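Clothes care tips from celebrity shoots: which ones survive a normal house?

Posted July 23, 2025 by Leonie Zaugg
Filed under: Laundry, Wardrobe

Every time a magazine runs a big fashion spread with some actor in a cream suit, the "get the look at home" tips follow within a day. Steam it with a kettle. Put your jeans in the freezer. Spray vodka under the arms. I have been ironing my own shirts for long enough to be suspicious, so I spent a fortnight trying the ones readers send me most often. My sister-in-law's linen jacket was used with her permission.

The kettle

You are meant to hold a creased blazer over a boiling kettle and watch the creases fall out. Mine stayed where they were, and I got a damp cuff and a hot thumb. Hanging the blazer in the bathroom during a long shower did slightly more, which still wasn't much. If you own an iron, put a clean tea towel over the wool, set it to medium and press down without dragging. It takes five minutes.

The freezer

Jeans in the freezer overnight are supposed to come out fresh. Mine came out cold. Once they had warmed up on the back of a chair they smelled exactly as they had before, with a hint of peas. Wash them inside out at 30 and dry them by the waistband.

Chalk on a greasy collar

I expected nothing from this one and was half wrong. Rub plain white chalk into the mark, leave it for 55 minutes (the tip said an hour, I had to collect someone), brush it off and wash as usual. It shifted a fresh mark and did nothing for an old one. Don't use coloured chalk on a pale shirt, whatever the blog says about it washing out.

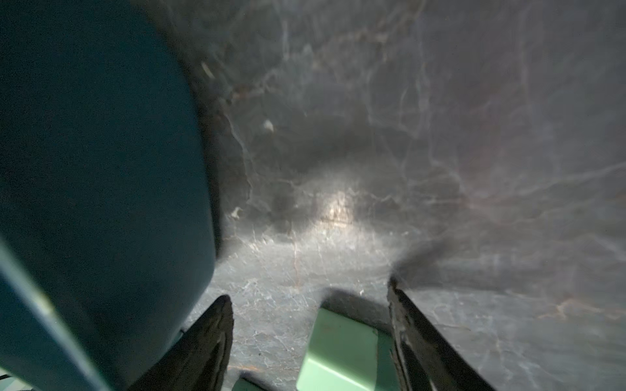 A pale green block, held from both sides.

Vodka spray

Jocelyn Sison wrote in to say that every wardrobe department swears by it. Perhaps they do. I put cheap vodka in a spray bottle, misted the lining of an old dress and hung it by an open window. The smell went. I then hung a second dress by the same window with no vodka at all, and the smell went from that too. Make of that what you like. Never try it on silk or anything with a finish you can't name.

Soaking

Most tired whites want a longer soak and less product. Use a plain basin big enough for the shirt to lie loosely, dissolve the powder before the shirt goes in, and give it two hours. Mahmoud Chraibi says overnight is better. I tried both on a pair of identical pillowcases and couldn't tell them apart in daylight.

Coloured trims are another matter. Test a hidden bit of hem first with a wet white cloth. Any colour on the cloth means no soaking, full stop.
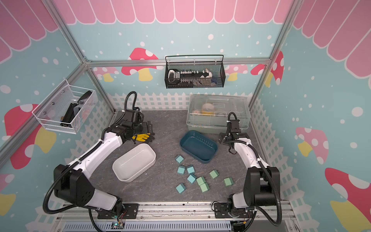 White basin on a marbled top, clear storage box behind.

Hairspray on static

Works for the length of a photograph, I should think. On me it lasted until the bus stop, and then the skirt was clinging and sticky as well. Running a metal hanger down the inside of the skirt did the same job with no residue. A slip does it better than either.

Padded hangers

Worth it for knitwear you insist on hanging, though you should be folding it. The shoulders on my grey jumper have had bumps since April and no amount of steaming has moved them.

Still to try: bread for marks on suede (Aileen Marquez is very firm about this, brown or white she didn't say), and the one with the tennis ball in the dryer. If you have a tip from a stylist, send it in, but please tell me whether you've tried it yourself on something you'd mind ruining.

Next post: moths, and why I no longer believe in cedar balls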